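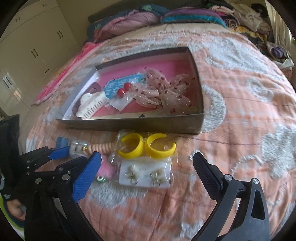 Issue 2, page 5

Hair and jewellery storage: frequently asked questions
Compiled by Lewis Tennant for the Humstead Household Storage Notes. Last revised November.

These questions were sent in after the previous issue, which dealt with drawers and wardrobes. The answers cover hair accessories and costume jewellery kept in a box. Fine jewellery, watches and anything insured separately are outside the scope of this page.

Sorting

Where should I sort the contents of an accessory box?

On a bed, with the quilt or cover pulled flat. Beads and earring backs dropped on a quilt stay close to where they land. On a table they roll. Put the box in the middle of the bed so that it can be reached from either side, and lay the items out in front of it. A plain cover is easier to work on than a patterned one. With large printed flowers, keep small pale items in their bags or on a saucer.

Do I have to empty the box completely?

No. Large items such as claw clips and scrunchies can stay in the box while the small ones are dealt with. Take out jewellery first, then loose beads, then anything soft. If the base of the box is a separate panel, lift it before putting anything back. Stud earrings and hair grips work their way underneath.

In what order should things go back?

Heaviest and hardest first, against one wall. Carded earrings next, standing or leaning. Fabric last. A scrunchie can be pushed into whatever space is left and will hold the cards in position.

How often should the box be sorted?

Twice a year is sufficient for a box used by one person. A shared box needs it more often. If you can't find the second earring of a pair within a minute or so, sort the box.

Boxes

Is cardboard suitable?

Yes, for costume jewellery and hair accessories kept in a dry bedroom. It is not suitable for a bathroom. Cardboard takes up moisture, the corners soften and the lid stops fitting. A rigid gift box or shoe box is adequate. Look for walls that do not bow when pressed at the middle.

What should the floor of the box be lined with?

Card, felt or thick paper, in one plain colour. A strong colour is best: a bright pink floor shows up white, silver, clear and dark items equally well. Cut the lining 2 mm short of the inside measurement on each side so that it can be lifted out. Do not glue it.

Is the Garside insert tray worth having?

It fits boxes with an internal width of 208 mm or more. Below that the tray has to be trimmed, and the divider slots no longer line up. In a box containing mainly claw clips it wastes space, as the compartments are too shallow for the clips to lie closed. It is useful for rings and studs. We have had several letters about the lid of this tray warping near a radiator, and can confirm it from our own copy.

And the Gosteo boxes?

The Gosteo range is rigid board with a paper covering. The two smaller sizes have a good lid. On the largest the lid is loose, and it should not be carried by the lid or stored on its side. Replacement linings are not sold separately.

Hair accessories

How should claw clips be stored?

Closed, teeth downwards, with the spring uppermost. A clip left open under other items keeps its spring compressed and will lose grip. Do not stack a large clip on top of a small one. Two clips side by side along the left or right wall of the box take up the least room.

The teeth of my clip catch on everything. What can be done?

Keep clips away from net, lace and sheer fabric. If they must share a box, put a piece of card between them. Moulding burrs on cheaper plastic clips can be removed with a fine nail file, two or three strokes per tooth, then wiped with a damp cloth. For this job 1000 grit wet-and-dry paper, folded once, is better than a file but slower.

Can sheer scrunchies and bows be washed?

By hand, in cool water with a small amount of washing-up liquid. Squeeze; do not wring. Dry flat on a towel. Glitter on sheer fabric is usually bonded to the surface and some of it will come away at each wash, so wash these only when they need it. Printed spots and flowers should be tested first with a damp white cloth on an inside fold. Do not iron.

My scrunchies lose their shape in the box.

They should not be flattened. Store them loosely gathered against one end of the box with nothing on top. A crease in sheer fabric can generally be removed by hanging it in a steamy bathroom for half an hour.

How do I store pom-poms?

Separately from beads and open clips. The fibres tangle round springs and hinges. A paper bag is better than plastic, which presses the pile flat. To lift a flattened pom-pom, shake it and comb the fibres outwards with a wide-toothed comb.

Jewellery

Should earrings be left on the cards they came on?

If you have room, yes. A card keeps the pair together and stops hooks from bending. Push the hooks fully through so that both earrings hang at the same height. Round ball earrings pinned near the lower edge of a card make it bottom-heavy, and the card will tilt unless it leans against something.

What about the clear bags?

Keep these too. One pair to a bag. Chunky hoops need a bag to themselves, as wide flat bands scratch one another and everything else. Dangle earrings on a card can go into a small bag, card and all. Press the air out before closing. If the bag has clouded, replace it.

Do silver-coloured earrings need different treatment?

Yes, if they are silver or silver plated. Tarnish is slowed by a closed bag and made worse by rubber bands, wool and some coloured papers. White card is generally safe. Base metal with a silver finish does not tarnish in the same way but will discolour if put away with hairspray or scent on it. Wipe with a dry cloth after wearing.

I have only one earring of a pair. Keep it or not?

Bag it and put it at one end of the box until the next sort. If the other has not been found by then, dispose of it or put it with the craft beads.

Which cleaning cloth do you use?

The Garik untreated cotton cloth. Treated cloths leave a residue on painted and plastic earrings and should be confined to bare metal.

Beads

How should a string of wooden beads be kept?

Laid straight or in a loose curve along the longest wall of the box. Do not hang wooden beads for long periods, as the thread stretches. Do not bag them while damp. If the string has a metal end cap, check once a year that the cap is firm: hold the last bead, turn the cap gently, and restring if it moves freely.

Can wooden beads be cleaned with water?

A barely damp cloth, then a dry one. Do not soak them. Unvarnished beads will swell and may split along the grain. Light wood marks easily, so keep it apart from anything with a fresh dye.

I keep finding single beads. How do I tell what they came from?

Look at the hole first. A large hole with a metal rim generally belongs to a bead made to slide over a bracelet or thick cord. A small plain hole indicates a threaded necklace. Next compare the finish, glossy or matt, with what you own. Colour is the least reliable guide, as sets are often mixed. Put unidentified beads in one lidded pot and go through it when something is found to be short.

Clear plastic pieces

I lose transparent items in the box.

Transparent clips, stoppers and small bottles disappear against a pale background. Use a strongly coloured lining, or put all the clear items in one opaque pouch. A dot of nail varnish on the underside of a clear clip also helps and can be removed later, although acetone remover will cloud most plastics. Use an acetone-free type.

Corrections and queries

The previous issue gave the wrong depth for the Gosteo drawer divider. The correct figure will be printed when Cyril Horrocks has measured the new stock, as the supplier altered the moulding during the summer.

Can I send in a question?

Yes. Write to Lewis Tennant at the Humstead address on the back page. State the inside measurements of the box and what is kept in it. Items sent for identification are returned only if postage is enclosed.

Is there a printable label sheet?

Not at present. Plain white luggage labels, cut down, are adequate.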